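Teaching > Robot Manipulation > Week 7 > Reading a Success Rate

We use cookies to remember your display settings. Accept | Manage

READING A SUCCESS RATE
Notes for the session on the Mosness dish study

Read the method section before class and skip the abstract. The abstract claims a two-armed robot "learns to tidy a kitchen" from 101 demonstrations. I think the study is decent work. I also think that sentence is wrong in at least two places, and most of this session goes into finding them.

1. What was tested

The policy maps camera images to arm motions and was trained by imitation. The tasks were placing a plate and handling a cup. All demonstrations and all trials were recorded at one site, a room with a sink island, a striped carpet and tape marks on the floor.

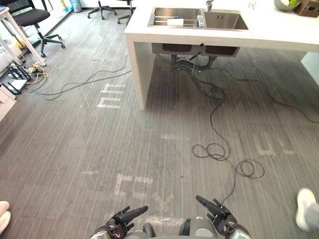 Photo: Pirmin Strebel / Mosness study materials

Tape marks matter when you read a result like this. If the base starts from a marked spot every time, the arm can get a long way by replaying an average trajectory. The paper says nothing on how starting positions were chosen. Write that down as your first question to the authors. Cables on a floor raise a duller one: how far can the base drive, and did it drive at all during a scored trial?

2. What counts as a success

The paper reports 41 successful trials and gives the failures one sentence. A trial is scored "complete" when the object is released "in the target region." For the cup task the region is never defined. Is a cup on its side in the dishwasher rack complete? Is one leaning on the door? Two graders could differ on this all afternoon, and the paper used one.

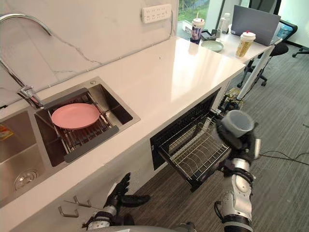 3. Hardware and the wrist view

The authors credit much of their gain to adding wrist cameras. Look at what a wrist view gives the policy before you accept that. A good part of it can be the hand's own housing, finger and pad, with floor and cabinet behind. Those pixels may help with grasping. They may also let the network tell which stage of the task it is in from hand posture alone, and the ablation doesn't separate the two.
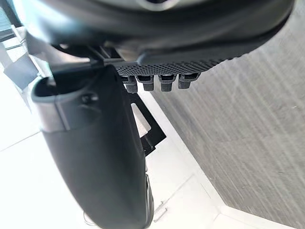 Majdi Zoubi objects that this is too harsh, that hand posture is legitimate information and any sane controller would use it. I accept the point about control. My complaint is with the word "visual" in the title. A run with joint angles and a blanked wrist image would have settled it cheaply.

4. The plate task

This is the stronger half. The plate has to be tilted to go into the rack, so a lazy trajectory should fail more often. I would still want a second plate and a shifted rack. 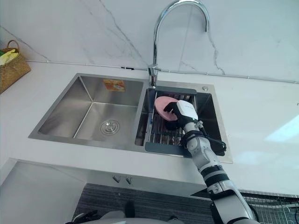 Fig. 4. Plate held over the drying rack, right-hand basin.

For next time: rewrite the abstract in 2 sentences, claiming only what the trials support. Then describe one extra experiment that could prove the authors wrong. Bachmann's chapter on baselines is optional.

Course contact: Hermine Widmer, Dokstead | Notes revised June 11, 2018 | Back to top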